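Dayana Echeverri puts the kettle on before she will talk about computers, and I am very glad she does, because the workshop at Okeno is up two flights of stairs and I had carried my bag the whole way. She has been teaching people to take computers apart for 18 years, first at evening classes and now here, where her practice machines live on a long bench by the window.

"People arrive terrified," she says, pouring. "They think one wrong touch and the whole thing is ruined. So I wanted something they could handle over and over, with the parts where you'd really find them - the drive, the processor, the cards - and a moulded panel standing in for the motherboard, so there's nothing precious to crack."

The idea came to her one August, after a class in which a retired bus driver sat on his hands for a whole hour sooner than touch a memory slot. She laughs about it now, very fondly, and tells me he went on to build a machine for each of his grandchildren.

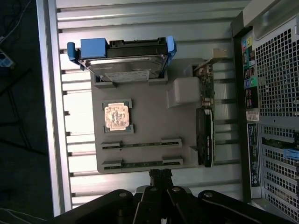

"I always start them on the blue plastic," she goes on. "If you see a blue tab or a latch, that's a friendly place to put your fingers. The drive comes first. Then we talk about the processor and its clips, and we take our time over that, and only then do we get to the cards."

Does she mind the parts getting shabby? Not in the least, she tells me, and off she goes to find the biscuits. "A stained old label is lovely! It means it's had a life. I'd worry far more about a class where everything stayed shiny."

Her next course, which she has named Flilurska after a word her niece made up, starts on 3rd July and has room for 36 learners. She would like you to bring a notebook, and perhaps a cake.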